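A Robot in the Kitchen: My Afternoon at the Dindwood Open Day

Have you ever tried to pick up a pot lid with oven mitts on? It's harder than it sounds! Your fingers feel fat and clumsy, and you can't tell if you're really holding the thing or only pushing it around. Keep that feeling in your head, because it's a bit like what a robot has to deal with every time it reaches for something.

I went to the open day at the Dindwood workshop in February, and I headed straight for the cooking table (I was hungry, but sadly there was no lunch on it). A robot arm was practicing with pots and pans, and Orsolya Katona was running the demonstration. She let us stand behind a yellow line and ask as many questions as we liked. We had a lot.

The first thing I wanted to know was where the robot's eyes are. This one has a small camera right by its wrist. Imagine having an eye just above your palm! When the arm moves, the view moves too, and the robot nearly always sees its own two fingers poking in at the bottom. That's handy, because it can compare where its fingers are with where the thing it wants is.

And yes, two fingers. No thumb, no pinkie. They open wide, they close, and they pinch. So the robot has to find a good place to pinch, and on a glass lid the best place is the knob in the middle. A blue knob is a nice easy target. The glass is much trickier, because you can see the table right through it — and so can the camera. The shiny metal rim helps, since it makes a bright ring that shows where the lid ends.
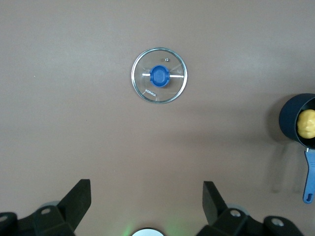 Imre Somogyi wanted to know why the robot couldn't just grab the lid by the edge, the way he does at home when the knob is too hot. Orsolya liked that one. She told him the lid lies so flat that there's hardly any room to get a finger underneath, and if you squeeze the rim from above it can slide away like a bar of soap. Then she let him try it himself with a pair of kitchen tongs. It took him six goes, and he got a round of applause.

Saucepans are a different puzzle. A long handle gives the robot plenty to hold, but if it grabs too near the end, all the weight is far away from its fingers and the pan wants to tip. Try it with an empty pan at home (ask a grown-up first) and you'll feel your wrist working hard.

So how does a robot learn all this? Practice, practice, practice. At Dindwood they have recorded almost 2,000 tries with kitchen things, and plenty of those went wrong. The wrong ones get saved too. Pongsak Kaewsai, who looks after the recordings, showed us one where a lid rolled clear across the floor, and we made him play it again.

If you want to be a robot for five minutes, put a lid on the table, close one eye, and use only your thumb and one finger. Go slowly. Now have somebody move the lid a little while you aren't looking, and start over!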